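Kemthorpe Standing Coat Rack, Reddish-Brown Wood

Home > Hallway and Entry > Coat Racks and Hangers

Freestanding, delivered flat, hex key in the box
In stock at our Tanasarn warehouse

There's a particular corner in most homes, somewhere between the front door and wherever you drop your keys, where the jackets end up. Ours was the back of a dining chair for years, and then two dining chairs, and by the time winter came around there was nowhere left to sit. The Kemthorpe was the first coat rack we brought into the shop and it's still the one we recommend when someone rings up and says they've only got a little bit of floor to spare and a landlord who doesn't like holes in the walls.

It's a simple thing, really - a tall central pole on splayed legs, with short wooden pegs coming off it at different angles so your raincoat isn't fighting for the same spot as your scarf. The colour is a warm reddish brown that sits nicely against grey tile, and we think it looks lovely on pale carpet as well.
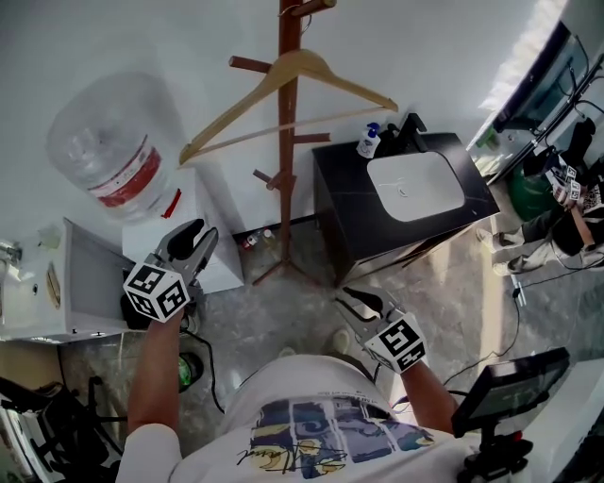
2 min read

Plenty of customers ask whether you can use proper hangers on it, and yes, you certainly can! A wooden hanger with a curved shoulder and a straight crossbar will hook over a peg quite happily, and it's much kinder to a good wool coat than hanging it by the collar loop. You do need to allow a bit more room to the side, as the shoulders of a hanger reach out a fair way past the pole. If yours is going hard up against a wall, turn the rack until you've got a peg facing along the wall and put the hanger there.

Heavy things go low and close to the pole. We'd suggest no more than 5 kg on any one peg, and please spread the load around - a full backpack on one side with nothing opposite will make any freestanding rack feel tippy, ours included. On tiles, stick the felt pads (supplied) under the feet before you stand it up. They save the floor and they stop that awful scraping noise when someone grabs a coat in a hurry.

Putting it together

Allow 14 minutes, or a bit longer if you're like us and lay everything out first to admire it. The pole comes in two sections that screw into each other. Fit the legs before the pegs, do the bolts up finger tight, stand it on a level bit of floor and then go around again with the hex key. Give the bolts another turn after a month or so of use.

Looking after it

A soft cloth, barely damp, is all it needs. The Hesier wood balm we stock does a beautiful job once a year if the finish is looking tired, but go easy, a little goes a long way and you don't want it on your coats.

Delivery and returns

We send with Wamex, tracked to your door. Orders placed before the end of May go out with free freight. Change of mind returns are fine in the original carton, so do hang on to it until you're sure.

Rated 5 stars by most of our customers - 1,016 sold so far
Page updated April 24, 2018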